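Notes for the folder **Wusent**, printed track games on paper sheets. Last changed April 6, 2018.

## What is inside

The folder has 3,616 pictures of game sheets lying on a table. For 2,403 of them the numbers on the squares are already typed in `squares.csv`. The rest I hope to finish in June.

The sheets are black, white and gray only. Some squares are white and some are gray, and the numbers are black. 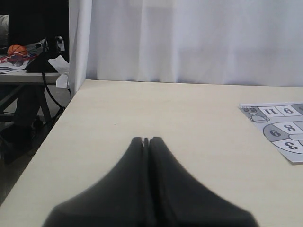
Please read a number in the direction in which it is printed. Many sheets lie upside down or at an angle, and a 6 is then easily written as a 9. If less than half of a number is visible, write `part`.

## Special squares

A square with a drawing gets the name of the drawing, for example `trophy`. Chinese characters on a square go in the column `text`. Round tokens go in `token` with their color, such as `red`. 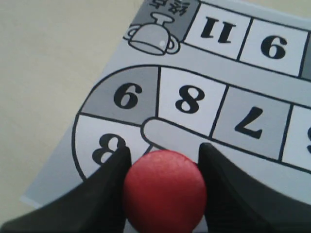 The same number can stand on more than one square, so each square has its own line in the file.

## Known problems

- 300 lines have no value in `token`.
- 4 sheets from the Grirncombe set are listed two times.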